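Prakano Readers > Serials > The Vulley Road, chapter 7 (spoilers)

follex_reader
So the wolf sleeps through February and wakes up human, with all his memories. I don't buy it. Chapter 2 said every change costs him something. What did this one cost?

Nazarenko176
It cost him the winter. Seemed clear enough to me.

follex_reader
He was asleep for it. That's a nap, and he got the girl at the end.

mothlamp
I liked the chapter but I'm with follex on the rules. The author sets up a price and then forgets it whenever a kiss is due. Also, 500 words on the door of the inn and one line for his sister's death?

Nazarenko176
The one line is why it works. You want her sobbing for three pages?

mothlamp
I want her to notice.

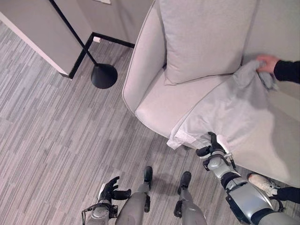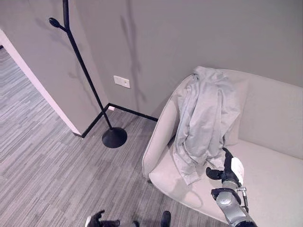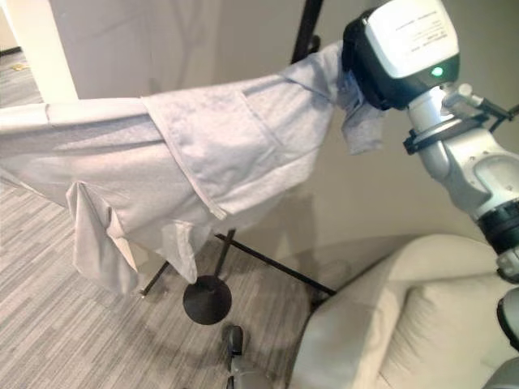 Pale chair, a wall, gray cloth.

Reply #7

Grażyna Wilczyńska
I edit for a small press and I'd have sent this one back. The change itself is well done - the teeth going last was a nice touch - but we're in his head the whole time and he never wonders who fed the fire. Somebody did. Either that's a plot point or it's a hole.

Nazarenko176
Plot point. 100 percent. It's the ferryman.

follex_reader
The ferryman drowned in chapter 4.

Nazarenko176
We saw his hat in the water. We never saw him.

mothlamp
Oh come on. If it's the hat trick again I'm out. She already used it with the priest.

Grażyna Wilczyńska
With the priest it was a boot, but yes. I'll read chapter 8 before I complain any more. My hopes aren't high.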